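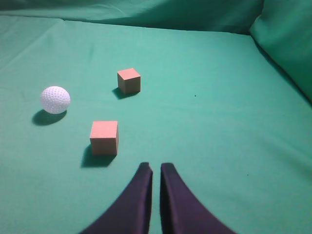
3.2 Cloth as a working surface

Fabric is the cheapest part of any tabletop arrangement and the part that gets the least respect in print. Of the setup descriptions we read while preparing this section, most gave the table a full sentence and the cloth a color, if it was lucky. We think this is a mistake, and a slightly snobbish one. Cloth decides where a shadow goes soft, where a small object leans, and how far a ball travels before it loses interest. In Figure 3 a green cloth serves as both floor and wall, lying over the surface at the front and rising into a draped backdrop behind, and the creases toward the upper left catch enough light to compete with the things that are supposed to be looked at. The white dimpled ball and the two salmon-pink cubes throw their shadows toward the lower left, which makes the direction of the light easy to work out without consulting anyone's notes.

Figure 3. Ball and two cubes on green cloth, draped backdrop behind.

We refer to layouts of this kind as loose triangles. The term comes from the Flendine handbook for small displays, where it is defined over a page and a half and then never used again. A loose triangle has three objects, no two of them level with each other, and enough bare cloth between them that a viewer does not start inventing relationships. Figure 3 meets the definition. The far cube seems smaller than the near one, and viewers given only a picture are quick to say that it is smaller. They are less quick to take it back.

3.3 Wrinkles

Our position on wrinkles changed over the course of the work. We began by ironing. The ironing protocol ran to 24 steps at its longest, including one on the correct way to carry a pressed sheet through a doorway, and it produced cloths that were flat for as long as it took to put something on them. After 10 sessions we retired the protocol and let the cloth do as it liked, recording only whether a fold ran under an object or past it.

The distinction matters more than flatness. A fold that runs past an object is scenery. A fold that runs under one is a ramp, and a ball will find it. Cubes are more forgiving and will sit across a low ridge with an air of having chosen it, though the tilt shows in the outline of the top face. We sorted 131 arrangements by this rule and found that the sorters agreed readily on balls and bickered about cubes, mostly over what counts as under.

Folds at the back deserve their own remark. Where a cloth turns from horizontal to upright it has to put its spare fabric somewhere, and it usually picks a corner. The bulge at the upper right of Figure 3 is typical — it curves down and inward and leaves a shadowed crease along that side. Kinnear-style setups avoid this with a rigid curved insert behind the cloth. The insert works very well and is a nuisance to store, and ours has spent most of its life behind a filing cabinet.

3.4 Choice of color

Green was chosen before any of us joined the project, and the reasons have not survived. We can report that it suits pink objects, which stand out from it with little effort, and that white objects are legible on it from across a room. It is poor for leaves, limes, and anything else green, a limitation we discovered in August with a bag of limes.

The alternative we tried longest was the gray felt sold under the Juvum name. Felt holds fewer creases and drapes like a board. It also sheds, and a white ball that has been rolled on gray felt for an afternoon comes back looking like something from under a sofa. The unbranded cloth we call Nono, after the only word legible on its washed-out label, shed nothing and creased if looked at. Of the 814 placements logged across all fabrics, the ones we redid most often were on Nono, and the ones we complained about most were on felt. We have not found a way to put both facts in one column.

Authors working with similar materials are asked to report three things about their cloth: whether it continues up the back, whether it is pinned, and when it was last washed. We did not record the third until late in the project and would prefer not to estimate it here.

Contents | Previous section | Next section | Figures | References | Comments

Comments

Glad to see the storage problem mentioned. Our curved insert lives in a stairwell and has been reported as a hazard twice.

Was the cloth in Figure 3 pinned at the back? Section 3.4 tells everyone else to say so.

Try a spray bottle on the Nono. Mist it, tug the corners, go to lunch.

Related items

Shadow direction in single-lamp tabletop layouts
Felt, cotton and fleece: a shedding comparison
The Flendine handbook, revised: what was left out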